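Gukik Kitchen pack — anyone using it?
Forum > Simulation > Scenes and asset packs

katona_j
I have the trial of the Gukik Kitchen pack on my work machine until the end of July and have to tell my manager whether to pay for it. We do pick and place for home arms. Right now we use the Troncoso kitchen, where the fridge is basically a box with a door. Before I write anything up I'd like to hear from people who have used Gukik for more than a demo. Mainly I care about fridge shelves, because that's where our planner falls over.

My notes so far are below. Same fridge, different runs.

Setup
Install was quick. The license server wants port 3123 open, and our firewall blocked it, so I lost a morning to that. The error message just says "scene unavailable." If you get that, check the port first.

Reaching under a shelf
I started with the jar because it sits right beneath a shelf with food on top of it. There is very little room for the hand. In our old scene the planner would come straight down from above and call it solved.

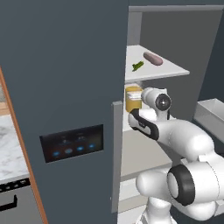
Jar run, gripper around the jar with the shelf just overhead.

Collision shapes on the shelves match the visible mesh as far as I can tell. I pushed the fingers into the front edge on purpose in several places and contact came where it should. The door is a proper hinged body too, so the arm can hit it if you plan badly. Ours did, a lot. The marble counter next to the fridge is solid as well, but I haven't done anything with it yet.

Tall items between shelves
Second thing I tried was the long pink item on the middle shelf, with the hand coming in horizontally. This is the case I would pay for. The shelf above limits how far you can lift, so the planner has to pull back out toward the front before it goes up. I got 9 usable runs out of this setup before I started changing the start pose. 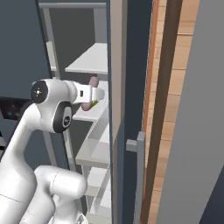

What I don't like
Food models. The shapes are soft and vague, and I had to open the asset list to find out what a couple of them were meant to be. For planning I don't care. For anything with a vision model I would.
Price. The seat license is yearly and they won't quote for less than 3 seats. We need 2.
No friction settings per shelf. You get one value for the whole appliance.

gdeluca
We've had it since last fall. Your notes match mine, except that I think you're too easy on the food. We tried to train a detector on it and gave up. The lighting is flat as well, and everything inside the fridge comes out some kind of gray. Fine for motion, no good for perception. Their sales page claims both.

Szalai M.
Disagree with Gemma on the lighting. You can replace the light setup in the scene config, it's only the default that is flat. We swapped ours and the detector got noticeably better. The food I won't defend.

gdeluca
I know you can replace it. My point is that I paid for a kitchen and then had to light it myself. Lillus ships with lighting presets and costs less.

Szalai M.
Lillus also has fridge doors that swing through the arm. I'll take the lighting work.

katona_j
Is that still true of Lillus? I had it on my list to try next.

denes_sz
It was true in the version I had. They said it would be fixed and I didn't renew, so somebody else will have to answer.

On the seats, ask Gallach. They resell Gukik and they sold us a smaller bundle than the one on the website. Support goes through Gallach then, and it's slower — we waited a week on a broken hinge limit. But you won't be stuck with a seat you don't use.

katona_j
Good to know, I'll write to them. Was the hinge limit on the fridge?

denes_sz
No, dishwasher. Fridge was fine for us.

r.kocsis
About friction: you can get different values per shelf if you split the appliance in the editor and give each shelf its own material. Save it under a new name or the next update overwrites it. I learned that the hard way. The update before last also reset our joint damping on the doors, so keep a copy of that file too.

gdeluca
So that's lighting, friction and door damping we're all fixing by hand.

r.kocsis
Yes. I'd still renew. Building our own shelves took longer than all of that together, and they were worse.

katona_j
Thanks, all. I'm going to ask Gallach for a quote on two seats and run the jar case in Lillus while I wait. If the door still goes through the arm I'll post it in this thread. Réka, could you send me the split shelf file, or is that against the license?

r.kocsis
Can't share the mesh. I'll send you the material settings tonight.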